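Shared workshop in Tastwood builds its own robot arm

TASTWOOD, August 15, 2020 — Members of the Rakico workshop in Tastwood are building a small robot arm for their main bench, with a camera mounted at the wrist so the arm can check its own position over the work.

The group started in January with a kit of motors from Kan, a parts supplier, and has replaced most of the original brackets with its own. The arm now has a reach of 70 centimeters and is rated by its builders to lift 300 grams. Parts have cost the workshop $71 so far beyond the price of the kit.

Members meet in the evening to work on it. The first months went to the shoulder joint, which sagged under load until a second bearing was added. The wiring was then redone and moved to the outside of the arm, where it is easier to reach.

The control software is called Flondance and was written at the workshop. It runs on an old desktop computer under the bench. An operator moves the arm by hand through a task, and the program stores the positions and plays them back.

Current work is on the gripper. The group is on version 9 of the fingers and is testing how low they can be brought over a flat surface before the arm has to stop. The view from the wrist camera is used to set that height.
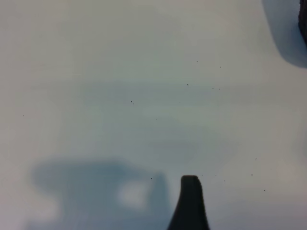 A black gripper finger over the pale work surface, seen from the wrist camera.

Lighting is the next item on the list. Shadows on the surface confuse the part of Flondance that looks for small objects, and members plan to try a lamp on each side of the bench.

The workshop intends to publish the drawings for the brackets once the gripper is settled — the software will follow later. No date has been set for either.

We use cookies to improve your visit. By continuing to use this site, you accept our cookie policy. OK

Contact us | © 2020 | Back to top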